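Cut Stems: Wrapping, Carrying and Keeping Them
Household tips, January 2020

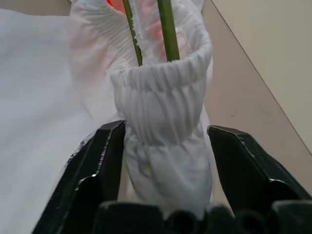
Two green stems in a gathered white wrap.

Most cut flowers that die early were hurt on the way home or left too long in their wrapping. A few habits make a difference, and the supplies are things you probably have in a drawer.

Wrapping for the trip

Use thin, soft cloth. Old cotton voile, a worn pillowcase or a retired curtain lining all work. Terry cloth is too bulky and catches on thorns and leaf joints. Cut a piece long enough to cover the lower half of the stems with some left over to flare out at the top.

Lay the stems on the cloth with the cut ends even. Fold the bottom up first, then roll from one side. Hold the roll upright and gather it in with your hand before you fasten it. The gathers act as padding, so don't try to smooth them out.

An elastic edge is the easiest fastener. The cuff from a worn-out sleeve will do, or a strip cut from an old fitted sheet. It should be snug enough that the stems don't slide when you tip the bundle, and no tighter. Thick stems can take some pressure. Thin ones bruise, and a bruised stem doesn't draw water well. If you have both in one bundle, put a fold of cloth between them.

String is fine if you have no elastic. Tie a bow so you can undo it with one hand.

For a short drive, dry cloth is enough. For anything over 14 minutes I dampen a paper towel, wrap it on the cut ends, and put a small plastic bag over that before the cloth goes on. Stand the bundle in a bucket on the floor of the car. Keep it out of the sun and away from the heater vent.

Getting them into water

Unwrap the stems as soon as you get in. Run the cuff down and off the bottom. Pulling it up over the leaves tears them.

Recut each stem at a slant with a sharp knife or clean pruners. Kitchen scissors pinch. Strip any leaves that would sit below the water line. Use cool water for most flowers, and change it every second day. With clean water and a fresh cut, ordinary grocery store stems last 7 days in my kitchen, longer in the back hall where it's cold.

Wash the vase with dish soap between bunches. A spoonful of dry rice and a little water, swirled hard, gets the ring off the bottom of a narrow one.

Cloth covers on pots and vases

The same kind of gathered cover hides a plain jar or a nursery pot. Put the jar in a plastic bag first if it sweats, or the cloth will mark the shelf. Let the cloth puff a little at the bottom. Pulled tight, it shows every seam.

Check covers for wetness when you water. Wet cloth left against wood leaves a stain that won't wipe off. I lost the finish on one end of a sideboard that way in October.

Washing the wraps

Rinse out sap in cold water before it dries. Hot water sets it. For lily pollen, let it dry, lift it off with tape, and then wash. Put thin cloth in a mesh bag and hang it up by the plain end, so the elastic isn't carrying the weight.

Frayed edges can be trimmed or left alone. If the fray runs toward the elastic, a line of zigzag stitch will stop it.

From readers

Ginette Renaud uses the cut-off tops of white knee socks and keeps them in a jar by the sink.

Magdy Ragab asks about bleach. Keep it off anything with elastic. Soak the cloth overnight in oxygen cleaner and cool water and rinse it twice.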